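Furkdale Table Tasks: Frequently Asked Questions
Updated Feb 23, 2022

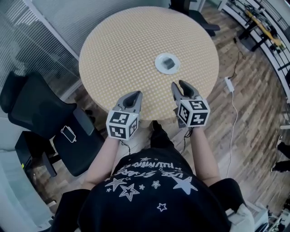
What are you collecting, exactly?
Short recordings of people doing dull things with hand-held grippers, so that a learning system can pick up the habit. Each recording is one example: one small job, start to finish. The current set has 2638 of them, and a great many involve putting a small thing on a plate. A dark gray block resting in the middle of a white plate is what passes for a landscape painting at Furkdale. The white cubes on the grippers carry the square tags we use for tracking, so please keep them facing outward and free of stickers, however funny the sticker.

Do I need experience?
No. People with steady hands do well, and so do people without them. A system trained only on graceful demonstrators gets a strange idea of the world.

How long is a session?
Nineteen examples, then a break. We tried longer sessions in August and the last few recordings looked like sleepwalking.

I dropped the block. Is the example ruined?
Pick it up and carry on. Mark the take as "recovered" in Vulel, our labeling tool. Recoveries are useful. Throwing the block is a separate category and we have enough of those.

Can I do it faster?
Please don't. Ramasamy, the training code, copies whatever it is shown, including hurry.

Why so many versions of the same task?
The first model saw 200 examples with the plate in one spot and learned to visit that spot, plate or no plate. Move the plate between takes — a hand's width is plenty.

What gets thrown out?
Takes where a tag is hidden for too long, takes with no label, and takes where somebody forgot to press start. The last Skodholm batch lost 246 that way, mostly the third kind.

Can I wear my own clothes?
Yes. Push long sleeves up past the wrist so they don't cover the tags.

Will the robot replace me?
It has yet to replace the plate.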